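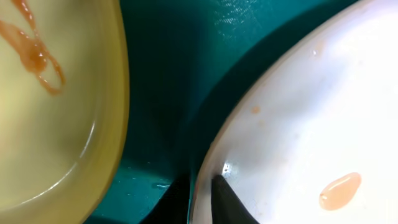 How many demos do I need before the arm learns a task by remote control?
2 min read

Tharushi Roy
New to this, got a Muvow arm and the handheld controller last month. Want it to move dishes off a tray. How many times do I have to drive it through before training is worth trying?

Dustometti
Start with fifty, same task, same start pose. Train, see where it fails, then record more of just those bits. Don't go collect 2,000 up front, I did and half were junk becuase I kept pausing mid-grasp. Pauses get learned too.

Busisiwe Van der Merwe
Depends on the task. Rims are hard. Go slow near contact, keep your speed even, toss any run where you bumped something. Also 2 operators = 2 styles, pick one person for the first batch. Moving it by hand is fine too if your arm has a free-drive mode, just keep your hands out of the cameras view.

Related
Controller lag on Carbone base
Deleting bad episodes
Flatport gripper slips on wet plates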